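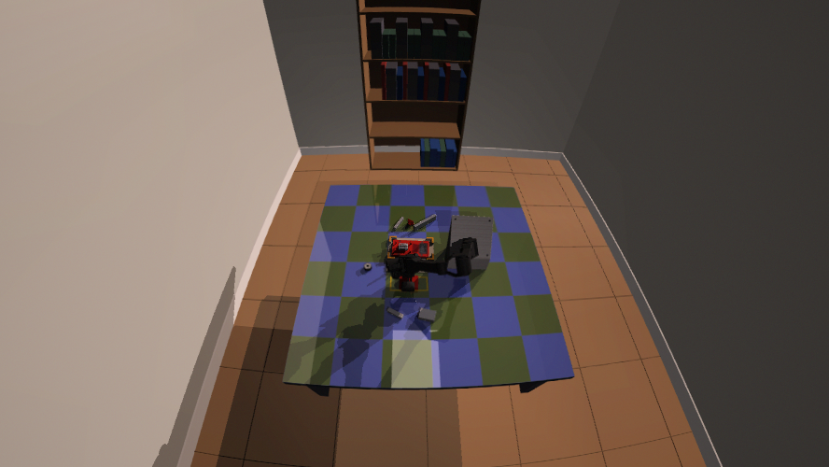
Bilar Bench
A tabletop test scene for comparing grippers, arms, cameras and controllers

Bilar Bench is a simulated workbench from Orellana for people who need to pick a gripper and don't want to wait for five boxes to arrive before they learn anything. Load an arm, load a gripper, put some parts on the table and run the same job on each setup, from the same starting pose, as many times as you like. Then change one thing and run it again. It's a simple idea and we use it every single day!

The scene is small on purpose. You get one room, one square table with a checkerboard top, a bookshelf at the back and a tiled floor. The standard part set mixes bigger pieces (a flat grey plate, a red rectangular part) with strips, small blocks and a ring-like piece that is tiny next to everything else. We love that little ring. It has embarrassed more grippers than all the other parts put together.

What you can swap

Grippers. Two-finger parallel grippers come ready to go, with adjustable stroke, finger length and pad friction. You can also import your own finger geometry, and most people do by the end of the first week. Suction cups are supported on flat faces only. If your parts are curved or full of holes, treat the suction results as a first guess.

Arms. Any arm with a URDF file should load. Joint limits and payload are read from the file, so check them first. A wrong limit on one wrist joint cost us two days in January, and every gripper we tried looked terrible until we found it.

Cameras. Overhead and wrist mounts are both included, and you can run them together. The overhead view takes in the whole table with some room around it. Resolution, field of view and noise can all be set per camera, and there's a switch to draw outlines around parts of interest, which helps a lot when you're trying to work out what the controller thinks it is reaching for.

Controllers. Position control and impedance control are built in. For anything else, connect over the socket interface and send joint targets at whatever rate your loop runs. The log keeps your commands and the simulated joint states side by side, in one file, with the same clock.

Lighting and shadows

This is the part we get asked about least and would talk about all day if you let us. A lot of test scenes are lit flat and even, and every camera looks great in them. Ours can be lit unevenly, with a bright patch landing on one part of the table and a big soft-edged or lobed shadow across another. A dark arm over a dark square is hard to separate, and small grey parts can fade into the squares under them. Try your detector with the even lighting preset first, then turn on the uneven one. The gap between those two scores tells you more about a camera setup than either score does alone.

The checkerboard helps too. With blue-violet and olive-green squares, a part's contrast changes as it moves, so a color threshold that behaves on one square may fall apart on the next one over.

How a comparison runs

A standard comparison is 20 layouts per setup. Each layout is saved with a seed, so setup B gets exactly the parts, poses and light that setup A got. A pick counts when the part is lifted clear and held for 5 seconds. Slips, misses and collisions are logged separately, and you can replay any of them from any camera. Please do watch the replays - a gripper that misses cleanly and a gripper that shoves the part across the table get the same zero in the summary, and they are very different problems to fix.

Amr Benkirane, who built the replay viewer, ran 998 picks with the Zendum parallel gripper model while we were tuning the contact settings. His notes ship with the software. They're long, a bit grumpy in places, and worth reading before you touch the friction values. The short version is that thin strips lying flat are mostly a fingertip problem. He changed the controller gains over and over with very little to show for it, then put a thinner tip on the fingers and the strips started coming up.

What it won't do

Cable drag isn't modeled, so an arm with a heavy hose on it will look better here than on your bench. Soft pads are approximated. Parts are rigid, and nothing bends or breaks. Wear isn't included either, and fresh pads are assumed every time. Use the bench to narrow a long list down to a short one, then go test the short list on real hardware.

In the download

The room and table scene, with even and uneven lighting presets
Standard part set, plus a template for adding your own parts
2 parallel gripper models and one suction model
Overhead and wrist camera mounts
Replay viewer and log export (CSV)
Nonwood surface pack, with plain tabletops in matte and gloss
Amr's tuning notes

Requirements

A desktop or laptop with a dedicated graphics card is best. It will run without one, but turn shadows down to low and expect the replays to stutter. The socket interface works from Python and C++, and sample clients for both are in the folder named clients.

Page last updated Sunday, May 17, 2020. The wrist camera noise settings were renamed in this release, so older config files need one line changed. The new name is in the readme.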